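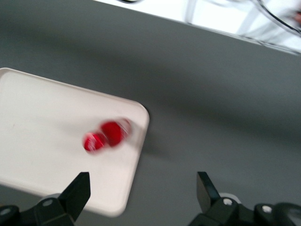
# Wenn die Prognose zu spät kommt

*Regionale Konjunkturdaten erscheinen oft erst, wenn die Entscheidungen längst gefallen sind. In Jilumville erprobt ein Institut einen anderen Takt.*

Die Haushaltsplanung für das kommende Jahr beginnt in Jilumville im August. Zu diesem Zeitpunkt liegen der Kämmerei in der Regel die Umsatzzahlen des ersten Quartals vor, für das zweite gibt es vorläufige Schätzungen. Auf dieser Grundlage werden Gewerbesteuereinnahmen veranschlagt, Investitionen verschoben und Kreditlinien beantragt.

Das Wirtschaftsforschungsinstitut Andeo hat deshalb eine monatliche Unternehmensbefragung eingerichtet, die den amtlichen Erhebungen vorausgehen soll. Angeschrieben werden 600 Betriebe aus Handel, Handwerk und verarbeitendem Gewerbe. In der jüngsten Runde antworteten 498 von ihnen. Der Fragebogen umfasst sechs Punkte, darunter Auftragsbestand, Personalplanung und Finanzierungskosten.

»Uns interessiert die Richtung stärker als die Nachkommastelle«, erklärt Mairéad Gilmartin, die den Bereich Konjunktur bei Andeo leitet. Eine Kommune müsse vor allem wissen, ob sich die Investitionsneigung drehe. Das Institut verzichtet daher auf eine eigene Wachstumsprognose und veröffentlicht lediglich einen Saldo aus positiven und negativen Einschätzungen.

Zuletzt fiel dieser Saldo im verarbeitenden Gewerbe deutlich schwächer aus als im Handel. Vierzig der befragten Betriebe gaben an, bereits genehmigte Anschaffungen zurückgestellt zu haben. Als häufigster Grund wurden die Zinsen genannt, gefolgt von unsicheren Lieferterminen.

Zu ihnen gehört der Maschinenbauer Furkine. Das Unternehmen wollte am Standort Ilie eine zweite Halle errichten und hat den Baubeginn vorerst ausgesetzt. Die Nachfrage sei stabil, sagt Finanzchefin Éabha Breathnach, doch habe sich die Finanzierung gegenüber dem ursprünglichen Angebot spürbar verteuert. Über das Vorhaben werde neu beraten, sobald die Hausbank verbindliche Konditionen vorlege.

In der Kämmerei wird die Umfrage mit Interesse gelesen, in die Steuerschätzung fließt sie bislang nicht ein. Dafür fehlt eine Zeitreihe, die mindestens einen vollen Konjunkturzyklus abdeckt. Gilmartin hält diesen Einwand für berechtigt. Die nächsten Ergebnisse werden an einem Dienstag veröffentlicht, erstmals getrennt nach Betriebsgröße.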